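News from Stollholm: after the river

Many of you wrote to ask how we are doing, so I will try to give the news in order. The water came up on Friday in the night and it stayed in the lower streets for three days. Now it is gone, but the mud is everywhere and it smells bad. The bridge to Cotstead is closed for trucks. Small cars can pass, one at a time, and the waiting is long.

The school gym has 67 people sleeping in it. Most of them are from the houses behind the Zelenák bakery, where the water reached the windows. The town office counted 1253 homes without clean water – please boil everything, also for brushing teeth.

Presero has lent us two pumps and they run day and night. We need rubber boots in big sizes, shovels, bleach and work gloves. We do not need more clothes, the hall is full to the ceiling with clothes. Food packages are welcome if the food can be eaten without cooking. 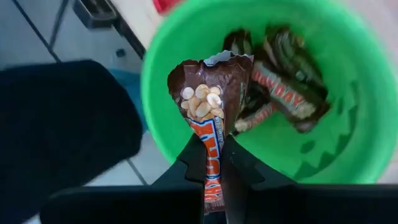
A PayDay bar, with the peanuts showing.

The next truck leaves from Cotstead in the morning, and donations must be at the depot before 7 p.m. the day before. Please write on each box what is inside. The phone line at the town office works again, but only until noon.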